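Zosix Grip Football, youth size
163 shares · 14 comments

I coach flag football, and I've been through a lot of balls — the Zosix is the one I keep reordering! The cover stays tacky on cold mornings and the laces sit high enough for small fingers.

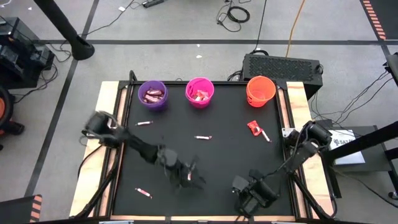 Candy and three buckets, purple, pink and orange.

We started throwing it in March and it still holds air (I top it up every couple of weeks). 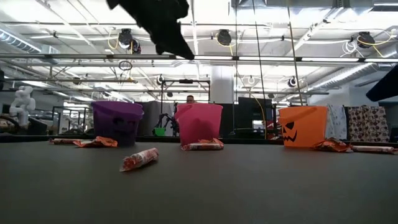
My only gripe is the valve, it's a bit stiff at first. Team packs of 14 ship from Bistitz — pump included.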